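De : Capucine Charpentier
À : liste intendance
Date : 9 janv. 2018
Objet : Re: gobelets coin café, on garde quoi ?

Bonjour à tous,

je réponds vite entre deux rdv, désolée pour le style.

Eyvindur Bech a écrit :
> Bonjour,
> Je reviens sur la commande de gobelets. D'après ma feuille il reste
> 342 gobelets en carton dans le placard du bas, plus un carton Vomberg
> pas ouvert que je n'ai pas compté. Au rythme actuel on tient jusqu'en
> mars. Est-ce qu'on recommande les mêmes, ou est-ce qu'on passe aux
> tasses comme Capucine le demandait à l'automne ? Et le porte-gobelets,
> quelqu'un s'en sert vraiment ? Chez nous à l'étage il prend la
> poussière à côté de la bouilloire. Gruber en propose un modèle plus
> grand, en plastique, mais il faut en prendre deux minimum.
> Eyvindur

Alors dans l'ordre.

Les gobelets : oui on recommande, mais pas 2 129 comme la dernière fois svp !! On n'a plus la place, le placard du bas ferme déjà mal et la moitié des manchons étaient écrasés quand je les ai sortis. Une petite commande, on verra au printemps. Les tasses je suis toujours pour, mais tant que le lave-vaisselle de Nistavau n'est pas réparé ça veut dire quelqu'un à l'évier tous les soirs et je connais déjà la réponse.

Le modèle en carton avec la bande imprimée me va très bien, ne changez pas pour les blancs unis de Londora. Trop mous. On se brûle les doigts et ça penche dès qu'on les remplit un peu. Si Vomberg n'a plus le même motif, prendre le plus proche, peu importe.

Le porte-gobelets : NON on ne le jette pas. Et pas de plastique Gruber à la place. Le nôtre a un socle rond en bois et deux boucles en fil noir, ça pèse un peu, ça ne bouge pas quand on se sert. Sans lui les gobelets traînent partout sur la table et au premier coup de coude c'est par terre. Je le voudrais au milieu de la grande table et pas contre le mur, comme ça on y accède des deux côtés. Pour ceux de l'étage qui ne voient pas duquel je parle :
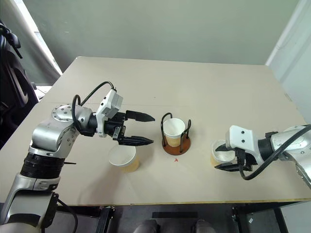
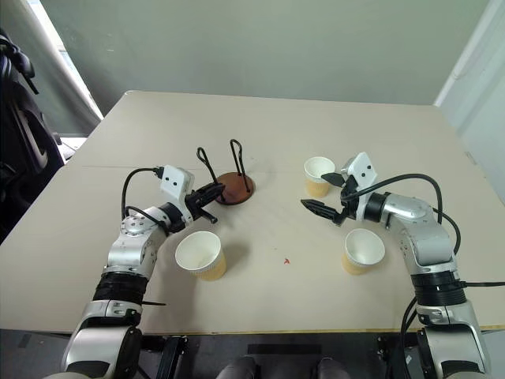

Pour le rangement, ce que je propose, dites moi si ça coince :
- gobelets propres à l'endroit dans le porte-gobelets, le reste au placard dans son emballage
- on ne laisse pas de gobelet couché sur la table, soit il est propre et il va dans le support, soit poubelle
- celui qui finit la pile en ressort une du placard (et le note sur la feuille d'Eyvindur)
- les couvercles dans la boite en fer, pas en vrac dans le tiroir des cuillères

Le socle : un coup de chiffon humide et on essuie tout de suite, ne pas le laisser tremper dans l'évier. J'en ai eu un autre chez moi, le bois a gonflé et les boucles se sont déchaussées au bout de 14 jours. Irrécupérable.

Eyvindur, tu peux demander à Vomberg leur prix pour un seul carton ? Ils faisaient un tarif correct sans minimum, à vérifer. Et si celui de l'étage ne vous sert pas, redescendez-le, j'en mettrais bien un deuxième près de la fenêtre pour les jours de réunion.

Il manque aussi du sucre et des touillettes, mais je fais un autre message pour ça.

Je file,
Capucine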